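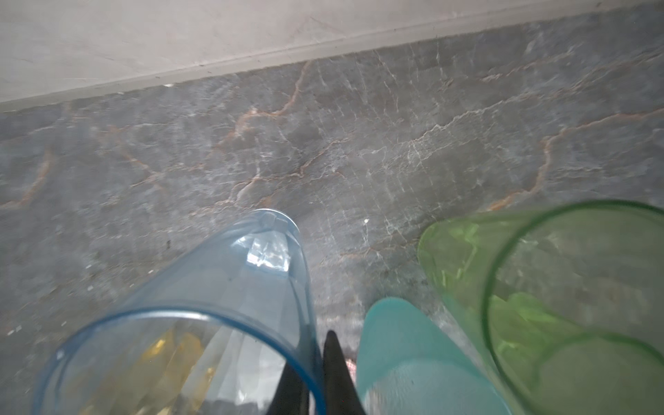
Does the planning software at Plollon work from a fixed model of each object? It starts from one where a model exists, and falls back on the shape seen by the wrist camera where none does.

7/21/18
By the Editorial Office, Lerkusbridge

That was the first point put to the head of the software section at Plollon, whose group has spent the past year rewriting the control and perception code used on its arms. The interview took place at the Lerkusbridge site and dealt mainly with the planner, known internally as Sevar.

Asked why the old planner was withdrawn, the section head said that it had grown too slow to maintain. "Every change to the gripper settings meant a change in 8 separate files. Staff were reluctant to touch it, and I cannot blame them."

Sevar keeps these settings in one place. The planner proposes up to 400 grasps for each object, removes those that would bring a finger into contact with a neighbouring item, and ranks what remains. "Plastic cups standing close together are a fair test," the section head said. "The gap between two of them may be the only place a finger can go, and the planner has to find it from a partial view."

See-through plastic was described as the harder problem. Coloured, translucent walls let the worktop show through, and a veined stone surface adds lines which the edge detector may take for part of the object. "We had a long period in which the software was very sure of itself and quite wrong. It now reports how sure it is, and the planner may ask for a second view before it commits."

The log tool, Guo, was written by the same group. It records each plan together with the camera picture on which it was based, and at the time of the interview it held 2727 entries. Any of these can be replayed against a newer version of the code. The section head considered this the most useful work of the year, although it had not been in the original plan. "We can now say which change made a grasp worse. Before, we argued about it."

On the question of release, the answer was cautious. Two faults remain open in the timing of the finger controller, and the section does not intend to pass the code to other sites until both are closed. A review is set for August.

Related items
Guo log format: notes for site staff
Changes to arm safety checks at Lerkusbridge
Sevar settings file, version 2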